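双腕ロボット作業の安全・運用基準に関する検討会
第4回会合 議事録

開催日 2026年9月21日
場所 Cedora 第2会議室(一部オンライン)
出席 Cedora(事務局)、Trandby、Nistor、Zolura の各社担当
配布資料 資料1 運用基準案(改訂3版)、資料2 意見対照表、資料3 Trandby の記録様式、資料4 非常停止の確認手順案
記録 事務局。発言は要旨であり、社名のみを記す。

1. 前回議事録の確認

前回議事録について、Nistor から修正の申し出があった。「各社とも改訂案におおむね賛同した」とあるが、Nistor は賛同しておらず、持ち帰って検討すると述べただけである、との指摘。事務局は該当箇所を「賛否は次回までに各社が書面で示す」に改めることとし、了承された。

Nistor からはさらに、7月の会合の記録にも同様の書きぶりが見られるので、今後「おおむね」という語を使わないでほしいとの要望があった。事務局は了解した。ただし、この議事録の書き方について規則は設けない。

2. 基準案の適用範囲

事務局が資料1の第1章を説明した。卓上に固定した双腕のアームで小物をつかみ、移し、並べる作業を対象とし、搬送台車や天井つりの機構は含めない。

Zolura から、「小物」の定義がないとの質問があった。事務局は、片方のグリッパで保持できるものと答えたが、Zolura は、それでは機種を替えるたびに対象が変わると述べた。Nistor も同意見で、定義のない語を第1条に置いた基準は、監査で役に立たないばかりか、都合のよい読み方をする根拠になると発言した。

Trandby は、厳密な定義を待っていては現場の手順が何も決まらないと反論した。議論の結果、第1条では「小物」を使わず、各作業の手順書に対象物の名称と質量の上限を明記させる方式に改める。文案は Zolura が作る。

3. 作業域の区画と床面の表示

案では、アームの到達範囲の外側に区画線を引き、稼働中は線の内側に立ち入らないこととしている。

Nistor は、線を引けば人が入らないという前提に根拠がないと述べた。自社で過去に引いた線は、引いた翌週には台車の置き場の目印として使われていたという。線の意味が掲示されておらず、どの線が何のためのものかを新しく来た人が答えられない状態では、表示があるとは言えない。

Trandby からは、区画線の幅や色を細かく決めるより、線ごとに用途を記した配置図を一枚貼らせるほうがよいとの提案があった。Zolura は、配置図はまず更新されないと見ている。設備を動かした日に図も直す、と書くだけでは守られず、図の日付と設備台帳の日付が合わなければ始業前点検を不合格とする仕組みが要ると主張した。事務局は、点検の項目がすでに多いことを懸念した。

配置図の掲示を必須とし、線の幅と色は推奨にとどめる。日付の照合を点検に入れるかどうかは決まらなかった。

4. ケーブルの取り回し

案の文言は「ケーブルは通行の妨げにならないよう適切に処理する」である。

この文言に対し、Nistor と Zolura の双方から、「適切に」では何も求めていないのと同じだとの意見が出た。Nistor は、床を通るケーブルを原則として認めず、やむを得ない場合は保護カバーをかけることを求めた。Trandby は、試験の段階では配線を日に何度も変えるため、カバーの義務づけは守られない規則を一つ増やすだけだと述べた。

Nistor は、守れないと最初から分かっている現場があるなら、その現場を基準適合と呼ばなければよいだけであると返した。この点は相当の時間を費やしたが、折り合わなかった。

事務局の整理により、人の通路を横切る場合に限ってカバーを必須とし、それ以外は固定のみを求める。アーム本体に沿う配線については、手首を可動範囲の端まで動かして張りがないことを確かめる、という具体的な文に改める。

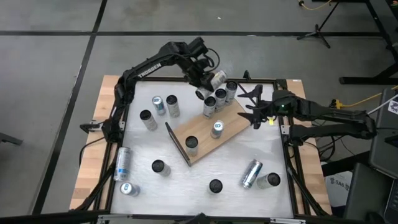
5. 対象物の初期配置と再現性

Trandby が資料3に基づき、缶を板の上に移す作業の記録様式を説明した。開始時の配置、左右どちらのアームが扱ったか、途中で人が手を入れたかどうかを一試行ごとに残す。

Zolura は、様式そのものには反対しないが、開始時の配置を「無作為」と書く欄があることを問題にした。人が手で置いた配置は無作為ではない。置く人には癖があり、つかみやすい向きに置いてしまうことも多い。成功率を報告する文書に「無作為配置」とあれば、読む側は乱数で決めたものと受け取る。

Trandby は、欄の名を「手置き」と「指定配置」に分けると回答した。Zolura は、それに加えて、倒れた物を開始前に立て直したかどうかも記録すべきだと述べ、これも採用された。

Nistor からは、成功率の数字に対する疑義が出た。資料3の参考値では50試行を一組としているが、途中で中止した試行を母数に含めるかどうかが書かれていない。中止した分を除けば、どのような装置でも成績はよく見える。Trandby は、中止には配線の不具合など作業と関係のないものもあると説明したが、Nistor は、関係がないと判断したのは誰で、いつ判断したのかを問うた。Trandby からその場での回答はなかった。

中止した試行もすべて母数に含め、理由を別欄に記す。除外した値を併記することは妨げないが、そちらを先に書いてはならない。

6. 左右のアームの干渉

案は「両アームが同時に中央の領域に入る場合は速度を制限する」としている。

Zolura は、制限速度の値が空欄のままであることを指摘した。事務局は、機種によって異なるため各社の定めるところによる、とする考えを示した。Zolura は、各社の定めるところによるという条文が案の中に11か所あり、その数だけ基準が存在しないのと同じであると述べた。事務局は数については争わなかった。

Trandby は、速度の値より、干渉を検知したときに両腕とも止めるのか片腕だけ止めるのかを決めるべきだとした。物を保持している側を脱力させると落下するため、一律の停止が安全とは限らない。Nistor は、この指摘はもっともだとしつつ、「一律ではない」という言い方が、結局は止めない設定の言い訳に使われることを危惧した。

干渉検知時は両腕とも動作を停止し、保持中のグリッパは保持を続けることを原則とする。これと異なる設定をする場合は、理由と承認の記録を手順書に添付する。速度の値は継続審議とした。

7. 表示灯と非常停止

案では、アームの表示灯が緑であることを始業前に確認する項目がある。

Nistor は、この項目の削除を求めた。灯の色が何を意味するかは製品ごとに違い、緑を「安全」と読ませる点検表は有害である。通電を示すだけの灯であれば、緑のまま腕が動き出すこともある。Trandby は、意味を手順書に書かせれば残してもよいとの意見であったが、Zolura も削除に賛成した。

灯の色による確認は削除する。代わりに、非常停止を実際に押し、両腕が止まることを始業前に確かめる。資料4の手順案では確認の間隔を60日としていたが、毎回行うことに改めた。Trandby は、作業者の負担が増えることを議事録に残すよう求めたので、ここに記す。

8. 適合の自己宣言

事務局から、基準を満たす現場が自ら適合を宣言し、一覧に載る制度の案が示された。

三社とも慎重な意見であった。Nistor は、宣言の中身を確かめる者がいない一覧は宣伝の場にしかならないとし、制度自体に反対した。Zolura は、点検表の写しと配置図を公開することを条件とするなら検討の余地があるとした。Trandby は、顧客の設備が写り込む資料は公開できないと述べた。

事務局は、宣言制度を今回の版から外すことを提案し、異議はなかった。再提案の時期は定めない。

9. 資料2の残りの意見

対照表に挙げた意見17件のうち、本日扱えなかったものは書面で審議する。期限までに回答のない社を賛成とみなす取り扱いについて、Nistor が反対し、回答なしは回答なしと記録することになった。

10. 決定事項と宿題

第1条の文案(Zolura)
床を通るケーブルに関する条文の修正(事務局)
記録様式の改訂、および中止理由の記入例(Trandby)
保持中の停止動作について、自社の設備で確認した結果の提出(Trandby、Nistor)
「各社の定めるところによる」とした条文の一覧と、値を入れられるものの洗い出し(事務局)

Nistor は、宿題の結果が出る前に改訂4版を外部へ配ることのないよう念を押した。事務局は、外部へは配布しないと答えた。

次回の日程は事務局が調整して連絡する。

以上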